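Home | Rooms | Gallery | Notes | Write to Us

Plidance House Gallery: Clearing the Two Beds

If you have been following along since we took on the house, you'll know that the back bedroom has always been my favorite, and also the one that gets away from me the fastest. It has two beds in it, and a bed, as anybody who has ever kept house will tell you, is just a big soft table waiting for things to be set down on it. We had guests coming in June, so one Sunday after breakfast I made up my mind to go through the small stuff, all the odds and ends from the drawers and the kitchen box and the bottoms of bags, and find each of them a proper home.

My method (if you can call it that!) is to spread everything out on the flowered bed where I can look at it, and then work through it in whatever order my mood suggests. I used to sort straight out of the box, crouched on the floor, and I'd end up putting half of it back in because my knees had given out. On a bed you can stand up straight, the light is better, and nothing rolls very far.

The flowered cover is the one I bought at Mujić, the little linen shop down by the bus stop, and I have never once been sorry. It is so bright and so blue that it cheers up the whole room even on a gray morning. I did wonder if it would fight with the purple on the other bed, and I suppose it does a little, but I've grown fond of the argument.

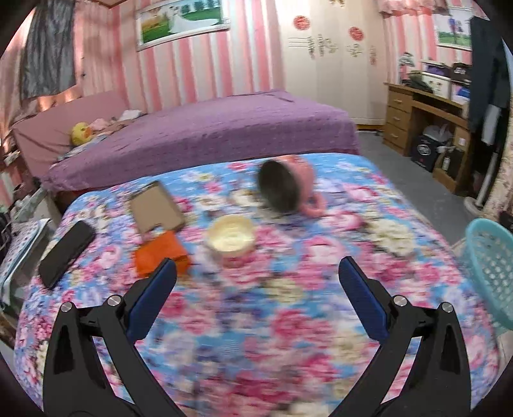 Pink mug, little yellow bowl and a long black case on the flowered bed, with the purple one behind.

Kitchen things turn up in this room more than you'd believe. Somebody has a cup of tea in bed, the cup stays for the night, and by the end of the week it has company. Mugs and bowls go back to the kitchen first of all, before I let myself get drawn into anything more interesting, and then I can see what I'm dealing with.

Next I do the lids. We have more lids than pans in this house and I've made my peace with that, though I do try each one on whatever is in the cupboard before I give up on it. The ones that fit nothing get a season's grace on the top shelf, and after that they go in the box for the Wedness swap table, where I hope they meet their match. Phones and anything else with a charger go in the shallow drawer by the door. That drawer was supposed to be for gloves, but gloves have never stayed in it.
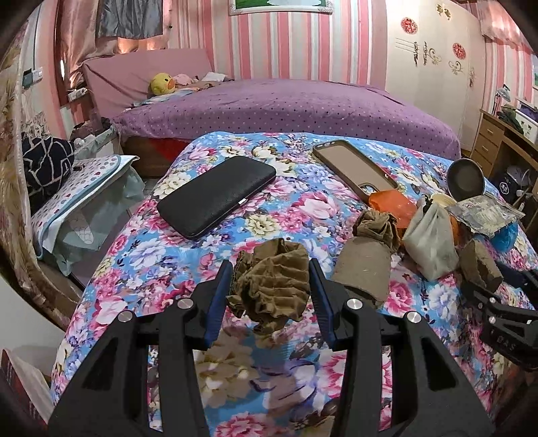 The bits of cardboard and paper I keep far too long, and I'll admit it freely. Short tubes are wonderful for keeping cords from tangling, and flat pieces slip down inside a bag to give it a bottom, and brown paper can be smoothed out and used to line a drawer. But there is a limit, and mine is one shoebox. When the shoebox is full the rest goes out with the recycling, and I try not to watch.

Cloth bags are another weakness of mine. I have 14 of them now, hung on a row of pegs I got from Trerkar, and I use them for nearly everything: clothespins, spare buttons, onions, the good candles. A drawstring bag takes up no room when it's empty, and you can stuff it in a corner when it's full, and it washes beautifully. Plastic bags I fold into little triangles, the way I was taught as a child, and keep inside one of the cloth ones. 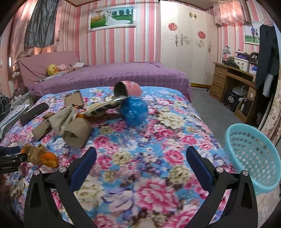 Do you strip the bed before you start sorting on it?
I leave the cover on, give it a good shake out of the window once everything is cleared away, and wash it that same evening if there has been anything dusty or from the kitchen on it.

The whole job took me 2 hours, with a stop for coffee in the middle, and I was pleased enough with the room that I sat down on the purple bed and did nothing at all for a while. The pink headboard still wants a going-over with the soft brush, and I'd like to find a better spot for the extra bedding. That will have to wait for another morning, as the hall closet has started giving me looks. I'll put up more pictures when I get to it, and if you have a clever use for spare lids, please do write and tell me.

More from the Gallery
- The Hall Closet, Before I Lost My Nerve
- A Jar of 500 Buttons, Sorted by Color
- Lining Drawers with Brown Paper
- Pegs, Hooks and Other Small Joys
- The Kitchen Window in June

Contact | Copyright Plidance House | Back to top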